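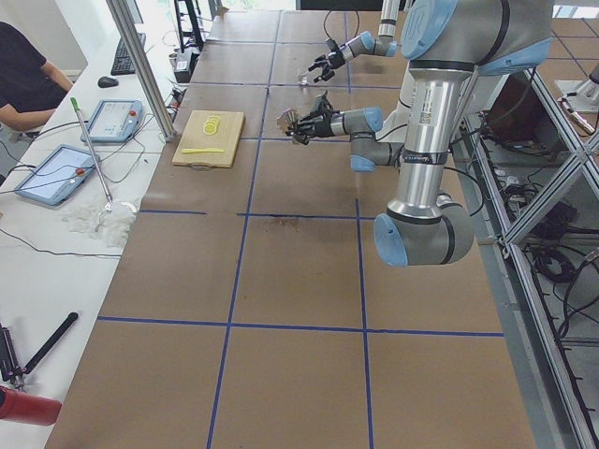

Small kitchens, long counters: the Drirkton row houses

Readers who asked for more on galley kitchens may want to look at the row houses on Drirkton Lane, where the last of four remodels was finished this winter. The kitchens were drawn by Emrys Gwynne and built by Waweru Joinery. Each one is 107 square feet, with a door at one end and a window at the other.

Gwynne kept the sinks under the windows, where the plumbing already was, and put the full run of counter on the left wall. The right wall has the range, the fridge and one tall pantry cabinet. Upper cabinets are on one side only. The other side has a single oak shelf set at 58 inches, deep enough for dinner plates.

The cabinet fronts are ash with a clear oil finish. Two of the owners asked for painted lower doors and chose a gray-green. Kibet Kombo, who owns the end unit, kept the ash throughout and used the savings on a stone counter. He says the oil needs a fresh coat twice a year and takes him an evening each time.

Pulls are the Rostetti bar in brushed steel, and the faucets are from Zorov. Both were in stock at the time of ordering. The pantry hinges were not, and the first two houses went without pantry doors for several weeks.

Flooring is cork tile over the old subfloor, which had to be leveled near the back doors. The tile cost $820 per house, not counting labor. Owners were told to keep the cartons with the lot numbers in case they need matching pieces.

The end unit will be open to subscribers in April. Reply to this newsletter to be put on the list. Parking on the lane is for residents, so please use the lot behind the library.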